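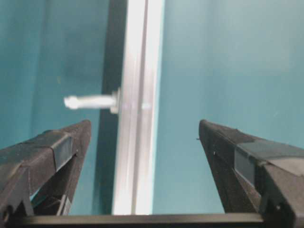 Building with aluminum extrusion: speaker notes
Talk for the Vurcombe members' evening, January 17, 2018
Speaker: Ghizlane El Fassi
32 minutes, then questions. Fouad Soliman on the slides.

Opening

Thank them for coming. Say who I am and that I build benches, shelving and frames at Vurcombe, mostly for people who first asked for something in wood.

Hands up: who has used slotted extrusion before? If it's most of the room, skip the basics and go straight to squaring. If it's only a few, do the whole thing and go slower on fasteners.

Pass the short offcuts round now. There's a plain one, one with a tapped end, and one I cut badly on purpose. Ask people to look down the end of it before they pass it on. The end view tells you more than the side does.

What it is

A bar of aluminum pushed through a die, so the section is the same from one end to the other. The useful part for us is the slot down each face. A nut sits in the slot, a bolt goes into the nut, and you can put a joint anywhere along the length. You don't have to drill a hole to find out that you wanted it somewhere else.

Most of what we have on the rack is clear anodized, which is the silver finish. Anodizing is hard but it's thin. It scratches, and the scratches don't come out. I'll say that again when we get to tabletops.

Profiles come square and rectangular. People buy square for everything because it's simpler to order. For a long span you want the rectangular one, standing on its narrow side. Hold up the long piece here, flat, and let it sag under my hand. Turn it on edge and do it again. Don't talk over this part, they can see it.

Why I use it

It comes apart. The first bench I made here has been three different things and there's still very little of it in the scrap bin.

It's straight when it arrives. Wood from the yard in December was not.

It costs more. Say so plainly. Someone always works it out on the way home and feels they weren't told. The brackets cost more than people expect too, and on a small frame with a lot of corners they can come to more than the bar.

Where I wouldn't use it: anything that gets hit, anything next to a hot oven, and anything people will lean on in a T-shirt in winter. Cold metal edges are unpleasant. Put a wooden rail on it.

Cutting

Chop saw with a blade meant for aluminum. The shop one is hanging on the left of the saw with yellow tape on the arbor. Please put it back there.

Clamp the work. Clamp the offcut side as well if it's long enough to reach a clamp. Let the blade come up to full speed, feed it slowly, and let it stop before you lift.

A touch of wax on the blade. Not oil, it gets into the slots and you'll be wiping your bench for a week.

Cut everything of one length against one stop, in one go. Don't measure the first leg, cut it, then measure the second. If the stop is slightly out, all your legs are slightly out together and the bench still stands level.

Deburr every edge, including inside the slots. I use a small half-round file. The nuts will catch on a burr and you'll think you bought the wrong nuts. Jinlong Tang sent back a whole bag once for this reason and was sent an identical bag.

Safety glasses. The chips are hot and they travel. Sweep up afterward and keep the aluminum out of the wood dust extractor.

Joining

There are a lot of ways to join two bars and you need to know a few of them.

Corner bracket with two bolts. Easy, adjustable, sits in the way on the inside of the corner. Start with these.

End fastener. You tap the end of one bar and drill an access hole in the other. Very clean, a good stiff joint, but you've given up some of the freedom to move things. Use it on legs and leave the shelves on brackets.

Flat plate across the outside. Good for stopping a tall frame from leaning. It looks like a repair, so put it round the back.

Hinges and feet all go in the same slots. Leave time for a question here, there's usually one about casters. Answer: yes, but screw the caster to a plate and the plate to the bar. A caster on a single tapped hole works loose.

Nuts. Two kinds matter. The sort that slides in from the end has to be in there before you close the frame. The sort you drop in from the face and twist can go in afterward. Drop-in nuts cost more. Buy some anyway. I put spare slide-in nuts in every slot before I close a frame up, 5 to a slot on a long bar, with a bit of foam behind them to stop the rattle.

Tightening. Snug, check, then tight. A bolt that is too long bottoms out in the slot and feels tight when it's holding nothing. If a joint turns in your hand and the bolt won't go further, take the bolt out and measure it.

Squaring a frame

This is the part to slow down for. Fouad has the small frame on the side table, bring it over now.

1. Build the bottom rectangle flat on a surface you trust. The steel table at the back is good. The two folding ones are bowed.
2. Do all the bolts up finger tight.
3. Measure corner to corner, both ways. If the two don't match, push on the long diagonal until they do.
4. Tighten opposite corners, then measure again. It moves when you tighten.
5. Build the top rectangle the same way, to the same numbers.
6. Stand the legs in the bottom, set the top on, finger tight again.
7. Check each side face by its diagonals before you do anything up hard.

Do this live as far as step 4. It takes me five minutes if I don't talk. Ask somebody from the front row to hold the tape.

People want to square it up with a carpenter's square in the corner. On a short frame fine. On a long one the error at the far end is bigger than you'd think, and the diagonals will show it.

The Pukarham bench

Our one long example. Halima Effiong asked for a packing bench at Pukarham with a shelf underneath and a rail above it for rolls of paper. Seven feet long, against a wall that isn't straight.

What went right: rectangular profile on edge along the front, so there was no need for a leg in the middle and she could get boxes in and out. Adjustable feet dealt with the floor. The paper rail has been moved twice since and each time it was a matter of two bolts.

What went wrong: I set the lower shelf on brackets with the bolts facing forward, and the boxes snagged on them. Turned them round. I also made the top flush with the front bar, so everything that slid across it slid over bare anodizing. By the spring the front edge was marked all the way along. The top now overhangs. If I had it to do again I'd also put a stop along the back, because pens go down the gap by the wall and there is no way to reach them without pulling the bench out.

Cost: I'll give it if asked. It's on the sheet.

Tops and panels

Put a sheet of something over it. A panel can sit in the slot or on top. In the slot looks better and you have to plan for it before you assemble. On top is easier to replace.

Leave room for the panel to move if it's wood. Slotted holes in the brackets, or washers with a bit of play.

If the panel is doing the bracing, say so on the drawing. Amr El Sherbiny took the back off a Hamada shelf unit to get at a socket and the whole thing leaned over on him, slowly, with the paint on it. Nothing broke. The note on the back of the unit is his handwriting.

Drawing it first

A pencil is fine. Draw the front and the side, write the length of every bar on it, and mark which bar runs through at each corner and which one stops. That last one is what people leave out. If the top rail runs through, the legs are shorter by its thickness. If the legs run through, the rail is shorter, twice.

Then make a cut list, longest first, and work out how they fall on the stock lengths. Add the saw cut each time.

Keep the drawing. Tape it inside the finished thing if you have to.

Buying and sharing

We put in one order together through Revura. Names on the sheet by the door, lengths in full, no "same as last time." The profile you order has to match the nuts you have. Slot sizes differ between makers and between sizes from the same maker. Bring a nut with you if you're unsure, and try it in the offcut.

Offcuts rack: anything longer than your forearm goes back on it. Shorter goes in the metal bin. Please mark the profile on the end with a pen.

Questions I expect

Can you paint it? You can, and it will chip at every bolt. Order it in black if you want black.

Can you bend it? No.

Does it need an earth wire? If there's mains equipment bolted to it, ask whoever does the electrics here before you build. I don't give advice on that one.

How strong is it? Depends on the span and the profile. The supplier's tables give deflection. Look up the number for your length and load, and go up a size if you're close.

Is it quicker than wood? The building is. The ordering isn't.

Finish

Collect the offcuts, including the bad one. Sign-up sheet for the bench session goes round last, with Jinlong holding it. Small frame stays on the side table so that anyone who wants to can take it apart and try the diagonals. Hex keys are in the tin, and the tin goes back in the drawer under the saw.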